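Arm keeps catching the back rim of the basket — recalibrate, or is something loose?

Plindden Community Help > Arms and grippers > Setup and maintenance

Fiachra Mulcahy
Posted Mon 4 November

Hello all, long-time reader, hardly ever post. I look after a small sorting cell at Culitton. It's one red and black arm on a table, a basket of mixed stuff to pick from, and boxes with holes in the top to drop things into. It ran sweetly all summer and then in August I had to shift the table to get at a socket, and I've been chasing a niggle ever since.

When it goes for something near the back of the basket, the fingers come down a touch too far back. Mostly they get away with it, but every so often one finger lands on the rim, the arm does its safety stop and I have to go over and clear it by hand. Picks in the middle are fine, and picks at the front are fine too as far as I can tell. I've run the camera calibration twice from scratch, with the printed board and everything, and it comes back happy both times with an error so small I'd frame it.
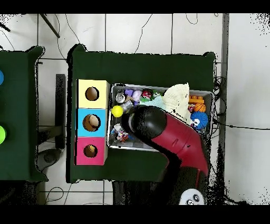
The cycle counter said 3,191 when I first wrote the fault down in my notebook, and before that I'd never had a rim strike at all, so I don't think it was always like this and I just didn't notice. I did wonder about wear. The finger pads are the originals and they're a bit shiny, but they grip all right, and shiny pads wouldn't make it miss backwards, would they?

Things I've tried so far: both calibrations, swapping to a smaller basket for a day (same thing, only worse, as there was less room), slowing the approach right down, and tightening the four bolts I can reach on the mounting plate. They didn't need it. I also emptied the basket and put a single ball in the back corner, and it picked that perfectly over and over, which really confused me!

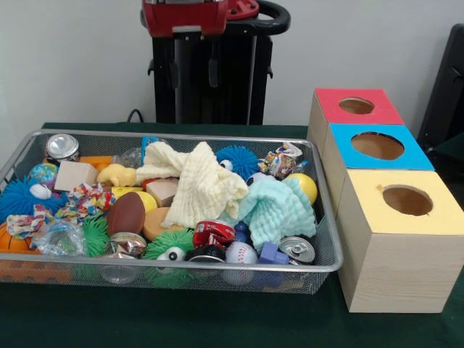 The program plans each pick from the camera's depth reading, then the arm goes to a hover point over the item and drops straight down. I've not touched the hover height. There's a basket model in the settings as well (you type in length, width, rim height and where the corner sits) and the planner is supposed to use that to keep the fingers clear of the edges. I measured the basket again with a steel rule and the sizes are right. The corner position I left alone, because I put the table back where it was. Well, near enough where it was. I had tape on the floor.

One more thing that may or may not matter. It's fussier with the cloths in. I've got a couple of those crinkly muslin-type ones in the mix and they spread out and hide whatever's underneath, and I get more stops on the days they've ended up towards the back. 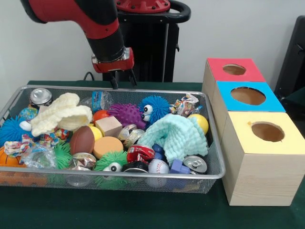 I'd rather not strip the wrist down unless somebody tells me I really have to. Last time I had the gripper off (a different arm, years ago) I spent a whole afternoon finding the alignment pin, which had rolled under a radiator. Before it gets that far I'd like to know whether this sounds mechanical at all. With the arm stopped over the basket and both fingers pointing down by the back edge, it looks straight enough to my eye, and I can't feel any play at the red collar when I waggle it. My worry is that I'm looking for a big obvious fault and it's a tiny one. Any ideas gratefully received, and please assume I've forgotten something basic.

Yáñez

I'd put money on the corner position. You moved the table, you recalibrated the camera to the arm, and both of those are fine, but the basket model is a separate thing and it still thinks the basket is where it was in summer. So the camera sees the toys in the right place, the arm goes to the right place, and the planner reckons there's more room at the back than there is. Your single ball test fits with that too. With an empty basket it has its pick of angles and will take a nice safe one. Fill it to the brim and it gets pushed into awkward ones near the edge, where it's relying on the model.

What I'd do:

Put the gripper in jog mode with the fingers closed, and bring the tips down until they just hover over the back left corner of the rim. Write down the reading. Do the same at the front left and back right corners. Go slowly, hand on the stop button.

Compare those with what's typed in. If the back edge is out by even 3 mm I'd expect the sort of thing you're getting. Type in the new corner, and check the angle as well, because baskets get nudged round as often as they get nudged along.

Then mark where the basket goes. A tablecloth is a poor thing to stand a basket on if you need it to stay put — mine crept all the time until I screwed little corner stops through the cloth into the table top. Thin strips of wood will do. It's a ten minute job and you'll be able to lift the basket out to refill it and drop it back in the same spot.

On the muslins, mesh and crinkly cloth are both a pain for depth cameras. When a cloth rides up over the rim the camera can't tell where the basket stops. I tuck ours down by hand when I refill and I've set the edge margin a bit bigger for the back side only. You lose the odd pick tight against the wall but it'll come round again once things have shuffled about.

Leave the wrist alone for now!

nusau_bench

had this, turned it off and on, fixed. also check your cables arent pulling, mine was hooked round the table leg and it tugged when the arm went long. worth a look behind

Fiachra Mulcahy

Thank you both. Yáñez, the back edge was out, and the whole basket was turned a little bit as well, so that's me told about my floor tape. I've put in the new corner readings and cut some strips for stops, which I'll fit at the weekend when the cell's off.

nusau_bench, I had a look at the cables and there's a right old tangle hanging down at the side of the table. I can't say it was pulling but I'm going to clip it up out of the way while I'm at it.
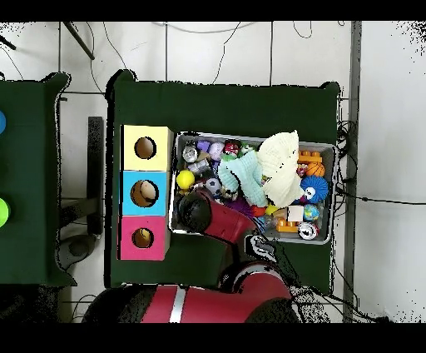 From the head camera: gripper over the left part of the tray, next to the yellow ball.

I've not run it long enough with the new numbers to call it cured. Does anyone know if the edge margin can be set per side in the older menu, or do I need the update for that? Mine only shows the one box.

Yáñez

You need the update. Save your corner readings on paper first, it wiped mine.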